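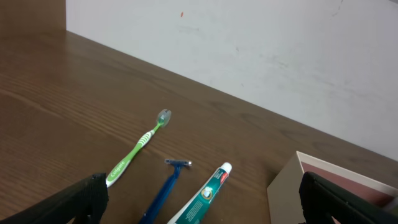
Wrist view of the toiletries station: toothbrush, razor, toothpaste and the box.

Dropped and crushed items on the packing arm: questions and answers

What was the fault?
In January the gripper on the Zistley packing station began closing past its set force. The fingers kept squeezing after the item was held. Most of the time this showed up as a dented toothpaste tube or a toothbrush that shot sideways out of the grip. Out of 127 picks in the affected period, 14 ended with a damaged or dropped item.

Was anyone hurt?
No. Gus Crenshaw had his glove pinched while clearing a tube by hand. He was not injured, but he had reached in while the arm was paused, and paused is not the same as stopped. See the question on clearing items below.

What caused it?
A worn cable at the wrist. When the wrist turned past a certain angle, the force reading dropped to zero and the controller took that to mean the fingers were not touching anything yet. Dinesh Bhat found it by turning the wrist slowly by hand with the power off and a meter on the cable.

Why did the arm not stop by itself?
The controller only raised a fault if the reading was missing. A reading of zero counted as valid. Pileck, who supply the controller software, have changed this for us. If the fingers are closing and the force stays at zero for 60 milliseconds past the expected contact point, the arm now stops and the light turns red.

Does it matter which item is being picked?
Yes. Tubes are soft and show damage early. Toothbrush handles are stiff and tend to slip. The razor is the one to be careful with, as a hard squeeze can crack the head and leave the blade loose. If a razor has been dropped or squeezed, throw it in the sharps bin even if it looks fine.

How do I clear a stuck item?
Press the emergency stop and wait for the red light. Open the fingers with the release lever on the wrist. Take the item out with the long tongs – not your fingers. Check the table and the inside of the box for broken pieces before you reset.

Can I restart after a red light?
Once. If it trips again on the same shift, leave it stopped and call Daniyal Durrani or Aled Meredith.

How often is the cable checked now?
Every 5 days, and after any collision. The check sheet hangs by the control cabinet.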